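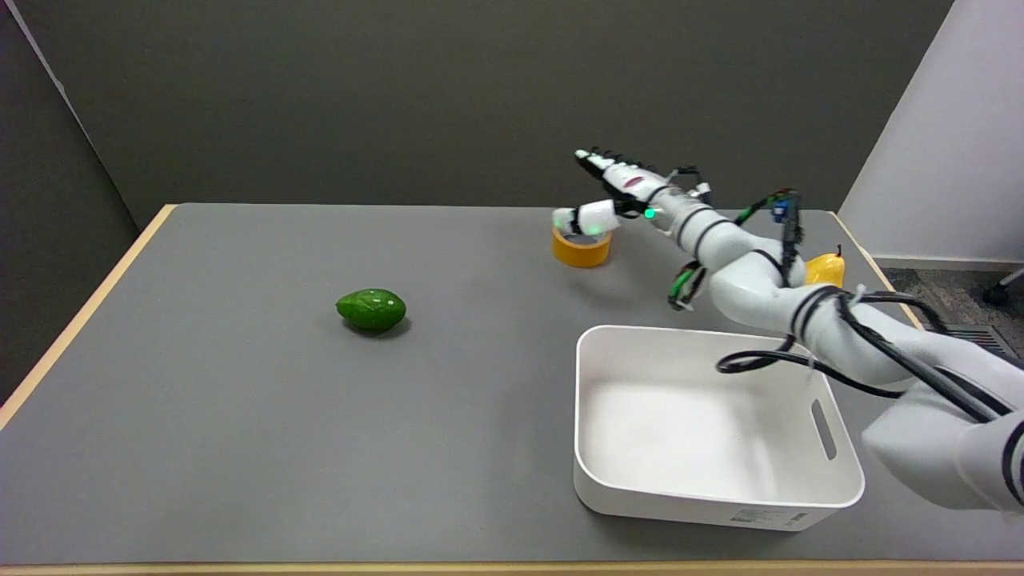 Yellow tape, grey table.

Quick one before work, kettle's on, sorry for the state of it.

So the Votstead by-election count finished at some 3 in the morning and I stayed up for all of it, which I'm regretting. Final majority 200 on the nose. They read it out twice as people thought it had been rounded. It hadn't.

I don't want to write about who won. Everyone's doing that. I want to write about the Rinar end of the ward, where I spent most of the last fortnight putting leaflets through doors (not for any of the big lot, for the bus campaign, as regular readers will know to their cost).

1,284 votes cast at the Rinar polling station. That's up on last time, by a fair bit, and this with the station moved to the far side of the bypass and a notice about it that went out late. People walked. I saw a woman with a pushchair wait ages at that crossing in the rain, then wait again coming back. No shuttle. The council said there'd be one, it was in the letter, and then there wasnt one.

Anyway. The threats. I wasn't going to bring it up but it's been in the comments so.

Yes, 3 of the candidates had messages pushed through their doors. Handwritten, nasty, one of them mentioned which school a child goes to. All of them reported it. One carried on canvassing alone the same evening and I thought that was daft and said so. Another stopped going out after dark altogether, and in October that means stopping at teatime.

What got me was the hustings at Sibiya Hall. Question from the floor, would all the parties put their names to a joint statement, no intimidation, no turning up at people's homes. Simple enough. Two said yes straight off. The rest wanted to "look at the wording". What wording? It was one sentence long – I've seen it, it's on the back of my bus timetable.

It did get signed in the end, the night before the poll. Too late to do much good imo but it's signed, and I'd like someone to hold them to it when the Rarnel seat comes up in spring. Rarnel will be worse. It was worse last time, the posters on the railway bridge were up for weeks before anybody took them down.

Few other bits:

Bus petition is still open at the library desk and the chip shop. Proper address please, they throw out the ones with just a postcode.

If you had trouble at the Rinar station, wrong list, turned away, couldn't get up the step, write it down now while you remeber it and send it to the elections office. Copy me in if you like.

The minutes from the hustings aren't up yet. I've asked.

Right, toast, then the 7.40 if it turns up. More on the Rarnel boundary thing when I've slept.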